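Minley Residents Board > Home and Garden > Furniture and Decorating
Thread: Nightstand height with a low bed – does it really matter? 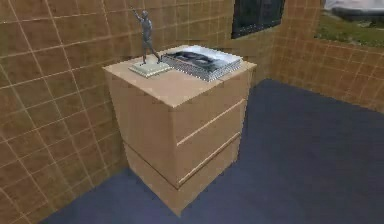 efe_babalola
Posted Sunday, 9:14 am

We moved into the new place in Bruvbridge in June and bought a platform bed for the main bedroom. The top of the mattress is much lower than our old one. The nightstands we already own now stand well above the mattress, and reaching for a glass of water means lifting my arm up and over. My husband says we should leave it alone and get used to it. I would like to replace both of them, or cut them down if that can be done.

What I want to know is whether people follow the rule about the nightstand being level with the top of the mattress, or whether that is something furniture stores say to sell you a matching set. I also need at least one drawer. Open shelves collect dust and I have a lot of small things (hand cream, chargers, reading glasses, ear plugs).

Budget is not large. We spent most of it on the bed.

wike_road_nnaji
Posted Sunday, 9:40 am

Level with the mattress or a couple of inches above is fine. Below is a nuisance. I had one that was lower than the mattress for years and I knocked my lamp over reaching down in the dark more than once.

If yours are taller, I would keep them until you have lived with it through the winter. You may stop noticing.

bello_a
Posted Sunday, 10:02 am

I disagree with the post above. Taller is worse. If you sleep on your side, the corner of a tall nightstand is right at your face, and the lamp ends up so high that the bulb shines under the shade into your eyes. I have had both kinds. Lower is easier to live with as long as there is a lip or a tray on top so things don't roll off.

Can they be cut down? That depends on how they're made. If they have legs, yes, easily. If they are a box that sits flat on the floor, then no, not without taking off part of the bottom drawer.

efe_babalola
Posted Sunday, 10:15 am

They have legs. Turned ones, screwed in at the top. The finish is dark and fairly worn, so I'm not precious about them.

bello_a
Posted Sunday, 10:21 am

Then unscrew the legs and buy shorter ones. You don't need to saw anything. Check the thread on the bolt before you order. Take one leg with you to Flukeck Hardware and they will match it at the counter. They have a drawer of furniture legs behind the paint desk that isn't on the website.

IfeanyiM
Posted Sunday, 11:33 am

Second the shorter legs. I did this with a dresser and it took 20 minutes, most of it spent emptying the drawers.

One thing to watch: if the new legs are very short, you can't get a vacuum head underneath and you can't get a broom under there either. At that point you might as well have a box that goes straight to the floor, so nothing gets under it in the first place. I have hardwood and two cats, so this matters to me more than it might to you.

obi_nn
Posted Sunday, 12:05 pm

I'm going to argue against boxes on the floor. They look heavy, and in a small room they make the floor look smaller. Legs let you see the floor going back to the wall. Our bedroom is tiny and changing from box nightstands to ones on legs made more difference than painting did.

Also, if you ever get a leak, a box on the floor soaks it up from the bottom edge. Ask me how I know. We had a radiator valve go in our old apartment and the side panels swelled up within a day.

IfeanyiM
Posted Sunday, 12:19 pm

Solid wood would have survived that better. What were yours made of?

obi_nn
Posted Sunday, 12:24 pm

Particle board with a veneer. Fair point. But most people on a budget are buying particle board, and Efe said budget.

wike_road_nnaji
Posted Sunday, 12:50 pm

You can get solid wood used for less than new particle board. The Wike thrift warehouse has a row of nightstands at the back most weekends. I paid 41 dollars for a pine one with two drawers. It needed sanding and the drawers stuck, but I rubbed a candle on the runners and they slide fine now.

People give them away at the end of the month when leases are up, too. Drive around the streets near the college on the last weekend.

bello_a
Posted Sunday, 1:08 pm

Be careful with anything from the curb. Pull the drawers all the way out, turn them over and check the joints and the corners for bedbugs. Check the back panel too. I would not bring curb furniture into a bedroom at all, but I know other people do.

wike_road_nnaji
Posted Sunday, 1:15 pm

I have brought home six or seven pieces that way and never had a problem. Look them over in daylight and leave them in the garage for a while first.

bello_a
Posted Sunday, 1:22 pm

A while in the garage doesn't do anything. They can live for months without feeding. You have been lucky.

obi_nn
Posted Sunday, 1:31 pm

Could we have a separate thread for bedbugs? There was a long one in the spring.

Back to the question. Efe, how wide is the gap on each side of the bed? That might decide it for you. A lot of low nightstands are also wide, because they are sold to go with king beds. If you have a narrow gap on one side you will have trouble finding a low one that fits.

efe_babalola
Posted Sunday, 2:10 pm

Just measured. Plenty of room on my side. On his side it is tight because the closet door swings out, and the nightstand he has now only just clears it. So maybe we keep his body and change the legs, and I look for something different for me. I always assumed they had to match, but I don't know why.

IfeanyiM
Posted Sunday, 2:26 pm

They don't have to match. Keep the tops at the same height and use the same lamp on both sides and it looks planned. My wife has a small two-drawer chest on her side and I have a stool. I would not recommend the stool. Everything ends up on the floor.

obi_nn
Posted Sunday, 2:34 pm

I would match the color at least. A pale one and a dark one on either side of a bed looks like one of them is waiting to be moved somewhere else. If yours are dark now and you buy something light, plan on stripping or painting one of them.

bello_a
Posted Sunday, 2:47 pm

Don't strip it unless you have a place to work outdoors. Paint is simpler. Clean it, scuff it with fine paper, prime, two thin coats. Let it cure properly before you put a lamp on it or the base will stick and pull the paint off. I leave mine a full week.

On the drawer, look for one that opens all the way. The cheap ones stop halfway and you end up with everything pushed to the back where you can't see it. And if you go with grooves or cutouts in place of knobs, try them with one hand in the store. Some of them you can't get a grip on when you're half asleep.

wike_road_nnaji
Posted Sunday, 3:30 pm

I'd pick knobs over grooves every time. Grooves fill up with dust and hand cream.

IfeanyiM
Posted Sunday, 3:41 pm

Knobs catch on the sheets when you make the bed – I have torn a fitted sheet that way. Flat front for me. You can wipe a groove out with a damp cloth.

wike_road_nnaji
Posted Sunday, 3:45 pm

How close is your nightstand to the bed if the knobs are catching on the sheets?

IfeanyiM
Posted Sunday, 3:52 pm

Very close. It's a small room.

efe_babalola
Posted Sunday, 7:18 pm

Thanks, everyone. We went to Flukeck this afternoon with one of the legs in a bag. The man at the counter matched the bolt and had shorter ones in plain wood, four to a pack. I bought two packs so I can do both nightstands and decide later if I still want to replace mine. They need stain to go with the rest.

My husband says he still doesn't see what was wrong with the old height, but he held the flashlight. His is done. It now comes a little above the mattress and the closet door still clears.

Bello, which primer did you use? The store had three kinds and the labels all say the same thing.

bello_a
Posted Sunday, 7:40 pm

Water-based bonding primer if the old finish is sound. If the stain bleeds through, and dark ones often do, use shellac-based and open the windows. Try it on the back first.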